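April
By Trygve Magnusson

In Defense of the Bad Recipe

My aunt's recipe for lamb stew reads, in full: "Brown the lamb. Onions. Cook until it's right." I have it on the back of an envelope, and I've made it so many times that the envelope has gone see-through in one corner from grease. It is a terrible recipe. It's also the only one I've ever really learned anything from, and I want to spend a little of your time sticking up for it.

I bring this up because I went looking for a pancake recipe last week and ended up on a page that ran to 4000 words. I scrolled past the writer's childhood, past a section on what flour is, past a box telling me which bowl to use, and then I got to the recipe, which had 18 steps. Eighteen steps for pancakes! One of them was "gather your ingredients." Another told me to set the whisk to one side when I was done with it. I suppose I might have kept holding it.

Look, I'm not against instructions. If you're canning tomatoes or making jam to give away, please follow somebody who knows what they're doing, to the letter. And baking is fussy, I'll give you that. But most of what we cook on a normal night isn't like that. It's soup, or eggs, or the thing with rice. And I think the long, careful, tell-you-everything recipe has made a lot of us worse at the thing with rice.

My neighbor is a good example (she's read this and says it's fine). She's smart, she's run a payroll department, and she will not cook an onion without a timer. The page says eight minutes, so the onion gets eight minutes. Her stove runs hot, so the onion is black by minute six, and she stands there looking at it, waiting for the beep. When I asked why she didn't take it off, she said the recipe hadn't gotten to that part yet.
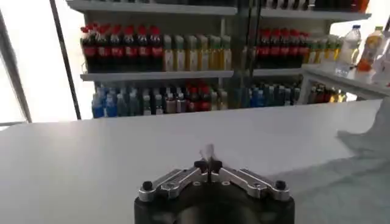 Photo: Gridar

What my aunt's envelope does is leave a hole, and you have to fill the hole by looking in the pot. The first time I made her stew I called her four times. How much onion? "How many do you have?" How long do I cook it? "Is it tough? Then longer." I was so annoyed. I wanted a number and she kept handing me back the spoon. But by the third or fourth batch I'd quit calling, and by the tenth I was putting things in it she'd never have allowed, like beer, and it was still her stew, more or less.

Now, I can hear the objection, because my brother makes it every time we talk about this. He says that's lovely if you have an aunt. Plenty of people grew up with nobody at the stove, and for them "cook until it's right" is just rude. He's got a point, and it's the best argument on the other side. Somebody who's never seen lamb when it's done can't be told to wait until it looks done. He learned from a fat paperback called the Kedari Kitchen Book, which tells you everything, and he cooks better than I do.

But here's what I noticed when I borrowed his copy — it tells you everything for maybe the first third, and then it starts leaving things out. The early soups give you amounts down to the pinch. By the bean chapter it's saying "season as usual." I don't know if the author did that on purpose or just got tired around page 200. Either way, it works. It holds your hand across the street and then it lets go.

The newer stuff never lets go. I pay two dollars a month for a cooking app named Zondomer (yes, I know, cancel it, I keep meaning to), and it has 700 recipes, and the last one is spelled out exactly as much as the first. You could cook your way through the lot and still be asked to set your whisk to one side. It sends me a little buzz when it's time to stir. I've started ignoring the buzz, and the food has gotten better, though that might just be me being stubborn.

So what I'd like is more bad recipes. Short ones, on cards, from people who cook. Write down what goes in and maybe the one spot where it tends to go wrong, and leave the rest alone. Give it to your kid when they move out, and then pick up the phone when they call, because they will, probably at dinnertime and probably with something smoking.

I did write out the stew properly once, for a cousin who begged. Amounts, times, the size of the pot, all of it, a page and a half. She made it and said it was good. Then she asked if she could have a picture of the envelope.

Contact | © Trygve Magnusson, all rights reserved | Back to top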